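Flotgate agrees to buy Ikwood
July 13, 2020

Flotgate has signed a deal to buy Ikwood, the business software firm, ending a sale process that has dragged on since the spring. The price has not been given. Both boards have approved the deal and shareholders in Ikwood will vote on it next.
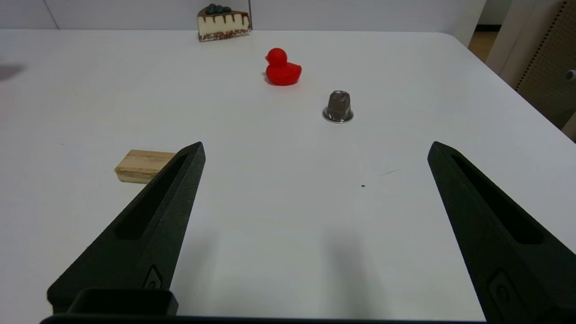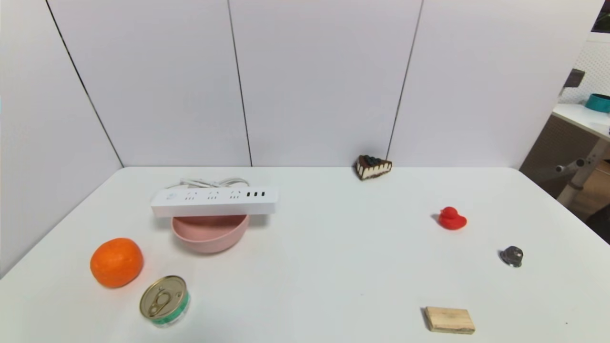 Ikwood sells two products, a stock control package and an older payroll system, and most of its income comes from yearly support fees on the second. It has roughly 2000 customers, many of them small manufacturers who bought the payroll system long ago and have seen little reason to change. Flotgate says it will keep both going, but it has said that before. When it bought Patetti it promised a joint product, and what customers got was the old Patetti software with a Flotgate login page balanced on top, like the power strip lying across the rim of the pink bowl in the second picture. The two halves still keep separate customer records, and a change of address has to be typed in twice.

The other bidder was Hnatiuk, which dropped out in June. It wanted the stock control package and had no interest in payroll, and Ikwood would not split the company. My view is that this was a mistake. Stock control is the part that is growing, and Hnatiuk has a sales team that already calls on the right firms. Flotgate mostly sells to accountants.

For customers, not much changes for now. Support contracts stay in force until they run out, and the phone lines and email addresses are the same. Anyone due to renew this summer should ask for a one-year term and get the price of the following year in writing. Flotgate raised Patetti's support fees at the first renewal after that sale closed, and those on longer terms could not leave.

Staff have been told there are no plans to close the Ikwood office. The company would not say whether that covers the development team, part of which already works from home. The shareholder vote is expected before the end of the summer, and we will carry the result in the next issue if it is in by then.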